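Home Tickets Guides Spare parts Contact
Search the help pages... Go

Ticket 560: blue top creases again after folding
Opened 26/08/2021
Product: Skenilden folding guide, size 2
Status: Open

I use the guide on my bed, on top of a white sheet. Small T-shirts come out well. With my blue long-sleeved top, the fold opens again and there is a long crease across the middle.

What I have tried:
- Smoothed the top by hand before folding. A little better.
- Folded the sleeves in first, as the Vuson leaflet says. No change.
- Waited 12 minutes after ironing. No change.

Reply from Nerik support: Please try without the guide, directly on the bed, and tell us if the crease stays.

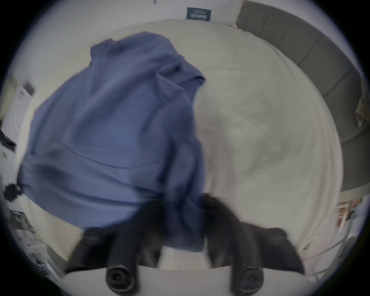

I did this two times. The crease stayed the first time and was weaker the second time, when I pulled the hem straight before I folded. So I think the guide is not the only reason. Is there a larger size for thicker clothes? I would like to exchange mine if it is possible.

Comments (3)

lazarević_home: Same with my jumpers. I fold them on the table now.

tess8: Pull from the side seams, not from the hem.

moorhen: Size 8 is wider, but it did not fit in my drawer.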